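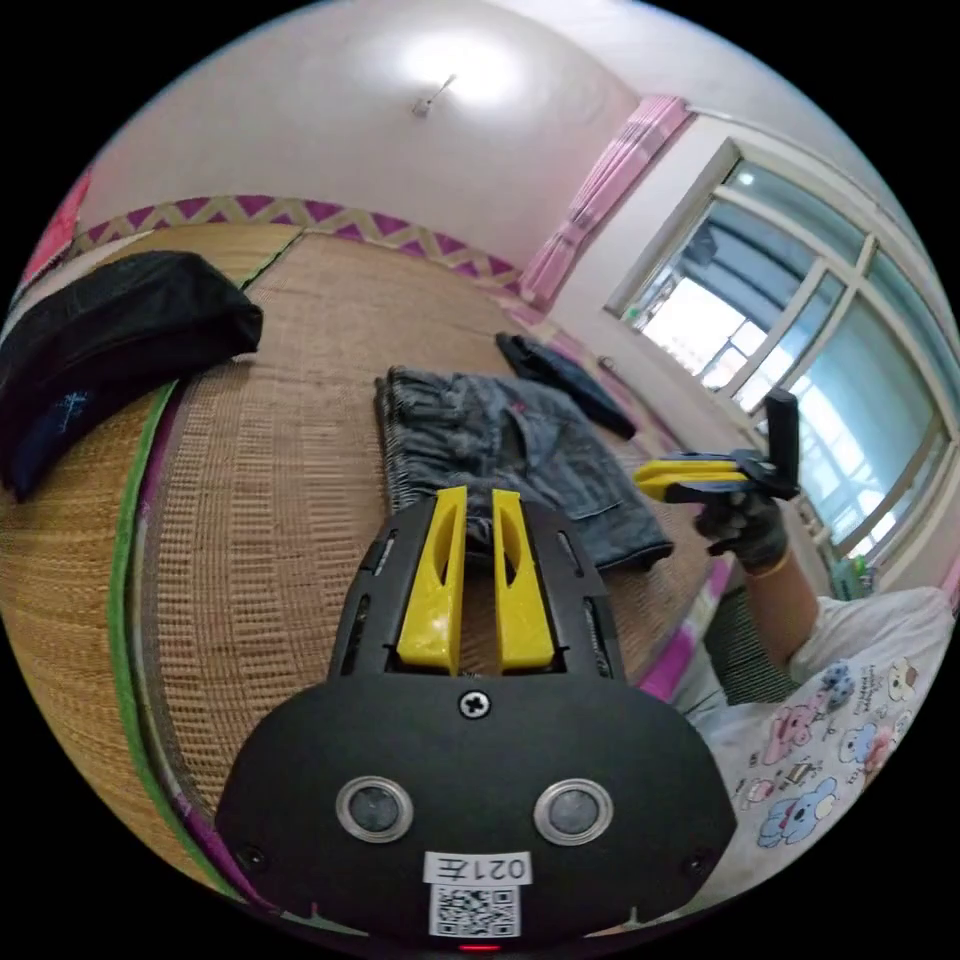
Can you wash a waterproof shell jacket at home without ruining the membrane?
Close all the zippers, run it at 86°F with a liquid technical wash, rinse twice, and tumble dry on low if the care label allows it. Regular detergent leaves a residue that holds water on the face fabric.

Outerwear Care > Waterproofing > Vernetex shell wetting out after wash

trosterport_k
My Vernetex three-layer shell has started wetting out at the shoulders and cuffs. Washed it per the label, liquid tech wash, cold, hung it up in the hallway. Water still soaks into the face fabric within a few minutes under the shower head. Inside stays dry. Is the membrane gone, or is it only the DWR? Jacket has had two winters, mostly lift-served skiing and walking the dog.

P. Lukoševičius
DWR. If the membrane had delaminated you would see bubbles or flaking on the inner face, usually at the collar first. You skipped the heat. The finish on that fabric lies down with wear and needs heat to stand back up. Tumble on low until dry, then 28 more minutes.

snowgate7
28? My label says 20.

P. Lukoševičius
20 is for the old two-layer version. I use 28 on the three-layer and have not had a seam tape lift. Go by your own label if it differs.

Zofie_H
I disagree with drying it longer than the label says. Seam tape adhesive softens with heat, and dryers sold as "low" vary a lot. I put a probe thermometer in ours and it overshot the set temperature on every cycle. An iron on the lowest steam-free setting with a cotton cloth between does the same job and you can see what you are doing. Shoulders, hood, cuffs, done.

K. Mkhize
Iron is fine for touch-up. It is slow for a whole jacket and people miss the underarms. Also check the zipper garage and any bonded logo before you put an iron near them.

trosterport_k
Dried it on low last night, label time only. Shoulders bead again. Cuffs do not.

K. Mkhize
Cuffs get skin oil and glove abrasion. Heat will not bring back a finish that has worn off. Spot treat with a spray-on, wipe off the excess after two minutes, dry again.

Zofie_H
Agree on spray-on for the cuffs. Avoid wash-in on anything with a wicking liner – it coats the inside as well.

snowgate7
Or buy a new one. Koltatholm has the same cut on clearance, 470 off the list price if you take last season's green.

P. Lukoševičius
A cuff that soaks through is no reason to replace a jacket with a sound membrane. The Koltatholm also has a lighter face fabric. It is rated for lower abrasion and I would not ski trees in it.

snowgate7
Never had a problem with mine.

babita.m
Does any of this apply to bibs? Mine are the Motaung insulated ones. The seat soaks through on wet chairs.

K. Mkhize
Partly. Sitting on a wet chair puts pressure on the fabric, so a low hydrostatic rating will leak even with fresh DWR. Look for the number on the hang tag or inside the pocket label.

babita.m
Pocket label says 7,000 mm. So fresh spray will help some but not fix it?

K. Mkhize
Correct. Treat the seat and knees, dry on low with the insulation side out first, then turn. Expect damp on a wet day.

trosterport_k
Sprayed the cuffs, two light coats, label time in the dryer. Both bead now. Left one is slower near the hook-and-loop tab.

Zofie_H
The stitching around the tab holds water. Brush the hook side clean and go over the stitch line once more.

Thread views: 2,626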